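How I steam buns at home in a little electric steamer

I've been promising to write this up since March, when my friend Azra Perić came round, ate more buns than I'd have thought possible and then messaged me the next day for "the recipe". There isn't much of one. It's a plain dough, a bit of patience and a steamer that sits on the table and gets on with it. But I made plenty of flat, wrinkly, sticky-bottomed buns before I got to ones I was pleased with, so here's the whole lot written down, including the bits I usually forget to mention.

I use a small electric steamer because my hob is on Celtska, by which I mean it's in the flat on Celtska, where the kitchen is the size of a wardrobe and the two good rings are always taken up with something else. A pan with a steaming basket works just as well. So does a bamboo steamer if you've got one, though you'll want a liner in it.

What you need

Plain flour, 300 g (not strong bread flour, it makes them chewy)
Warm water or milk, 160 ml, plus a splash more if the dough's dry
Dried fast-action yeast, one level teaspoon
Caster sugar, a tablespoon
Baking powder, half a teaspoon
A little oil
Squares of baking paper if your buns tend to stick

That makes a small batch, enough for a steamer like mine with a bun or two left over for a second go.

Making the dough

Stir the yeast and sugar into the warm water and leave it while you weigh out the flour. It should feel like bath water, no hotter. Put the flour and baking powder in a big bowl, pour the liquid in bit by bit and mix with chopsticks or a fork until it goes shaggy. Then get your hands in.

Knead for 10 minutes. I know, I know, but do put a timer on, because I always think I've done ten when I've done about four! You want it really smooth. Any lumps and bumps in the dough will still be there when the buns are cooked, and a rough dough gives you a rough bun. If it sticks to your hands, dust on a bit of flour. If it cracks when you fold it, wet your hands and carry on.

Rub a few drops of oil round the bowl, pop the dough back in, cover it with a damp tea towel and leave it somewhere warm until it's doubled. In my kitchen that's an hour in summer and a good bit longer in winter, when I put it in the oven with only the light on.

Shaping

Tip the dough out and knead it again for a couple of minutes to push all the air out. I skipped this for years. It matters! Big bubbles left in the dough are what give you those blisters on top.

Roll it into a fat sausage and cut it up. I weigh the pieces at 72 g each, a daft number, but it's what I got once when I divided a batch and the size was so nice that I've stuck with it. Keep the ones you're not working on under the tea towel.

For plain round buns, cup your hand over a piece and roll it in tight little circles on the worktop, so the top stretches and the seam ends up underneath. Don't flour the worktop for this, it needs a bit of grip.

For pleated ones, flatten the piece into a disc with the edges thinner than the middle. Put a spoonful of filling in (if you're having one), hold the disc in one hand and pinch the edge round with the other, a small fold at a time, turning as you go, and give it a twist at the top to close it. Your first few will look like drawstring bags that have had a hard life. They taste the same.

The second rise

This is where most of my failures came from. Put the shaped buns on their squares of paper, cover them and leave them for up to 30 minutes. Pick one up. It should feel lighter than it looks, and if you press it gently with a fingertip the dent should come back slowly. If it springs straight back, give it longer. If it doesn't come back at all you've gone too far, and the buns will probably slump a bit in the steam. Still cook them, they'll be fine with soup.

Steaming

Fill the base with cold water up to the line and put the buns on the tray. Leave a gap between them, more than you think, and keep them off the sides of the pot. If they're crowded they'll swell into each other and tear when you pull them apart. I'd sooner do two small batches than one squashed one.

Lid on, switch on, and start your timer when you see steam coming. Mine take 12 minutes for plain and 15 for filled. Don't lift the lid to have a look! A glass lid is lovely for this as you can be nosy without letting the heat out, at least until it mists up.

When the time's up, turn it off and wait 2 minutes with the lid still on. Then open it just a crack, wait a moment, and take it off properly, tilting it away from you. Tilting it also helps keep the water on the inside of the lid from dripping all over the buns, and drips are what make those sad grey soggy patches.

Have a big plate ready next to the steamer before you open it. I've stood there with a hot lid in one hand looking round for a plate more than once. Lift the buns out with tongs or, if you've let them cool a bit, with your fingers, and peel the paper off while they're still warm.
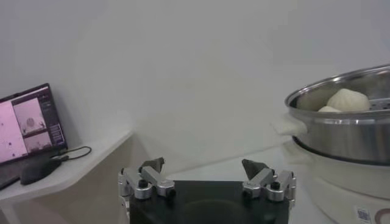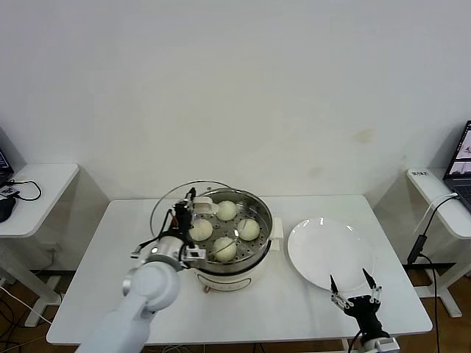 Buns on the steaming tray

Keeping and reheating

They're best the same day, but they freeze really well. Let them go completely cold, bag them up and squash the air out. Steam from frozen for eight minutes or so. In the microwave, wrap one in a damp piece of kitchen roll and give it short bursts, or it'll go like a squash ball.

Leftover ones, sliced and fried in a bit of butter until they're golden, are breakfast in our house. Azra has hers with plum jam. I'm a salt and chilli oil person.

And empty the water out of the base when you're done, once it's cooled down. I left mine overnight for most of a winter and the limescale took an entire afternoon and a lot of vinegar to shift.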